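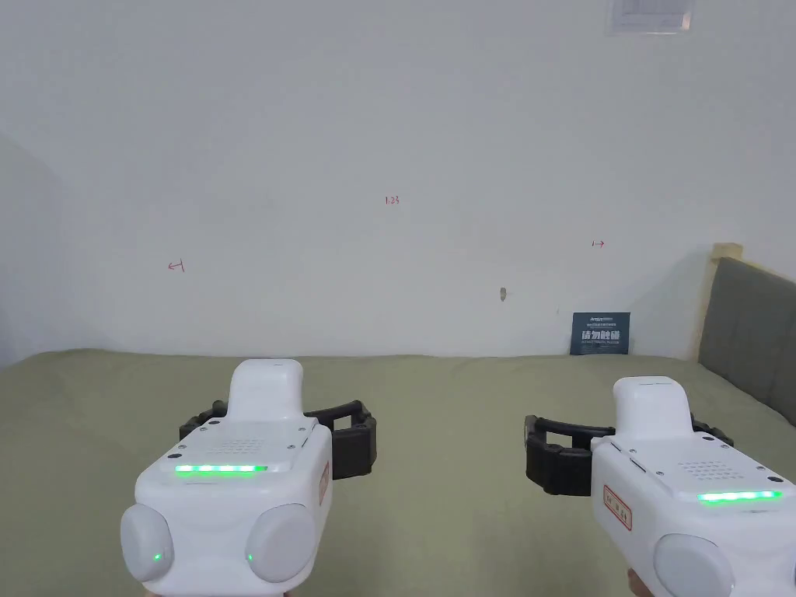
A gripper you carry by hand has to be built in matching pairs. In the Dagdag build you finish one, then copy it for the other hand, and most of the problems in unit 2 come from small differences between the two. Set them side by side before you go on to cloth. With both pairs of jaws open and nothing between them, as they are over the green bedspread, it is easy to compare the spread of the fingers. Look at the LED strips on the front faces too. Both should be lit before you start.

What to bring: your two grippers, the hex keys, a soft shirt you don't mind creasing, and your build log from January. Erlinda Villanueva has spare finger segments for anyone who split one at the Gretitz bench.

Part A. Jaw check

Close the jaws slowly and watch the tips. They should meet along their full width. If one tip arrives early, back off the screws on that finger, press the tips together by hand, and tighten again a little at a time. Don't file the tips. We lost a good set that way and the repair took longer than printing new ones.

Write down the closing travel for each gripper. The log sheet has a column for left and right.

Part B. Holding cloth

Cloth is harder than a block because it gives. Take an end in each gripper and move your hands apart until the top edge is fairly straight. Let the rest hang. 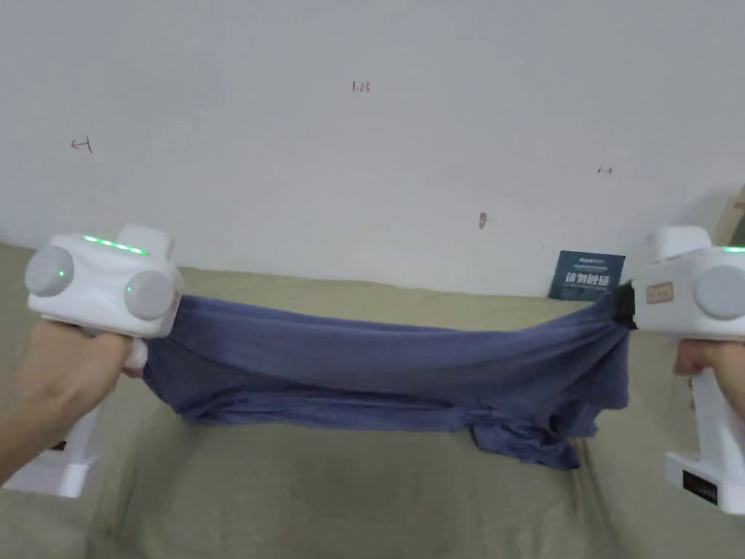 Hold for a slow count of 18, then look at how much cloth is left in each jaw. If one side has slipped, go back to Part A with that gripper only. Pulling harder will hide the fault — it won't cure it.

Repeat with the cloth lying down. Work on a bed or another padded surface, where the fingers can press in a little without scraping.

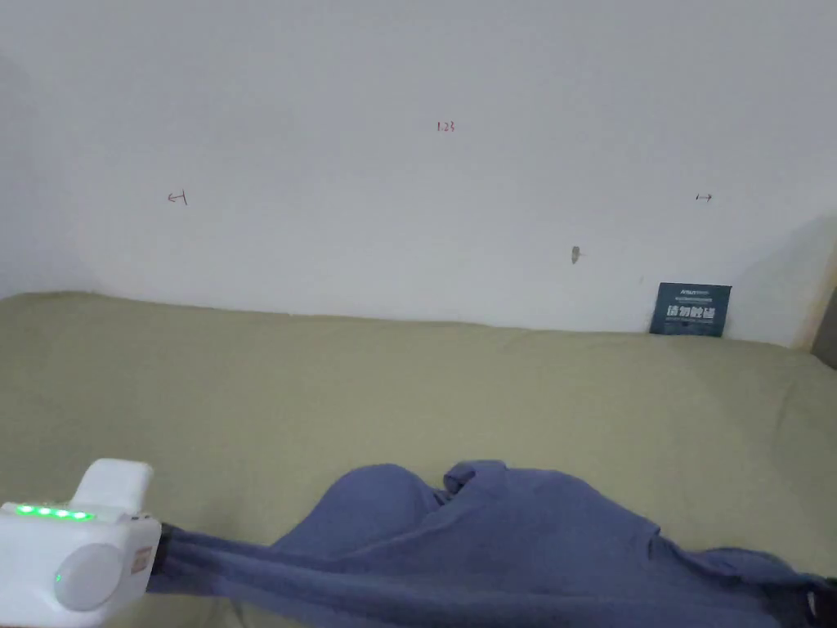

Fig. 2. White gripper at the left, blue-grey cloth across the green cover.

Part C. Pinching a fold

Come in from above with the jaws open. Touch the cloth, close, and lift a few inches. A thin fold is enough. Beginners take too much and the fingers twist on their mounts.

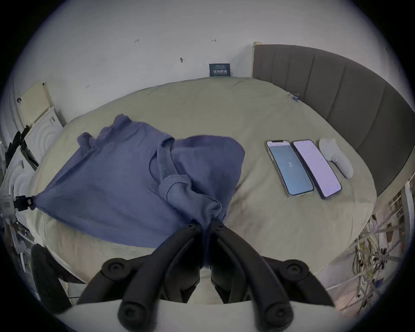 Watch the fingertips while you do it. A view from the gripper itself is wide and bends things near the edges, so judge your distance at the tips and ignore the rim. Jhun Sarmiento's notes on the lens mount are in the shared folder.

Log each try as held, slipped or missed. Add the screw setting if you changed it.

For next time: finish the jaw check on both grippers, and read the Clekik wiring sheet up to the part on battery leads. Questions about parts go to Maricel Lacson.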